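The Bin Always Wins (Until It Doesn't)

By the time I found the right door at Gavside Technical College, the students had been at it since lunch and the whiteboard was already a mess of crossed-out numbers. I'd come to write about the bin-picking contest, and my plan was to stand politely at the back. That lasted maybe four minutes. A second-year put a roll of tape in my hand, asked me to hold the other end of a cable, and that was me on the team for the afternoon!

The contest is called the Koneva Cup, and it's a student thing through and through. Seven colleges enter, each with its own arm and its own code, and in December they all meet up and try to empty bins full of stuff. The stuff is the fun part. You'd think a robotics competition would use neat little cubes, but the object list has 68 entries and reads like what's left on the lawn after a yard sale. Half of it you could buy at a drugstore. The teams get the list in September, and from then on everybody's roommates start losing things.

Gavside's team goes by Dotetura. I asked three people what it means and got three answers, so I'm leaving that alone. They meet in the old print lab (it still smells of ink if you stand near the radiator) and there are nine of them this year, mostly mechanical engineering, with two from computer science and one very patient person from the design program who I think is secretly in charge.

A round works like this. The judges tip in a handful of objects and the clock starts. The arm has to find something, grab it, lift it clear of the bin and set it down in the tray. Then it goes back for the next one. You get points for each object, more if it's a tricky one, and you lose points if you drop something or bang the walls. A perfect round is worth 100. Dotetura's best in practice is 68, which they've painted on a paper plate and hung over the sink.

What surprised me is how much of the work is arguing. I'd pictured people hunched over keyboards, and sure, there's some of that, but mostly there's a huddle around the table and somebody saying "it should go for the handle" and somebody else saying "it should NOT go for the handle." A hairbrush kept this going for most of an hour. The bristles confuse the depth readings, the handle is shiny, and which end you'd rather grab depends on what's lying next to it. I had opinions on this by the end. I'd never had an opinion about a hairbrush in my life.

They keep a log of every attempt in a big green binder, on paper, in pen. Last spring a laptop died and took a month of results with it, and the binder has been sacred ever since. Attempt 343 went in while I was there, and I was allowed to write the number myself, which made me absurdly proud. The notes column is my favorite reading of the year. One line says "great pick, wrong thing." Another says "who moved the table."

The money side is less cute. Arms are expensive, and the college can't just buy a new part every time a student has a bright idea. A local machine shop, Ruotsalainen, lets the team have offcuts and a few hours on the mill, and in return the students sweep up and bring pastries. Everything else comes out of a bake sale and a budget that, as one of them put it, "would not cover the snacks at a real lab." I ate several of those snacks, so I may be part of the problem.

I stayed until close to eight. Somebody had put on music, somebody else was asleep on a coat, and the rest were still up at the table, leaning in every time the arm went down. I've watched actual playoff games with less tension in the room. When you've sat through 20 tries in a row, you start breathing along with the gripper, and then you catch everyone else doing it too.
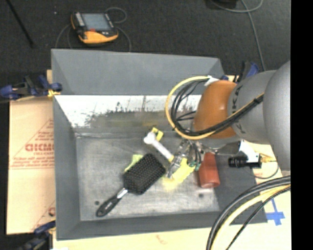 Want to See It for Yourself?

The Koneva Cup is open to the public and free to get in. Gavside hosts this year, in the main gym, with practice rounds in the morning and the final at 3 p.m. Bring a cushion for the bleachers, and get there early if you want to be close enough to see into the bins. Dotetura also runs an open lab evening in the print lab the week before, where visitors can suggest an object for the team to try. I'm bringing a whisk.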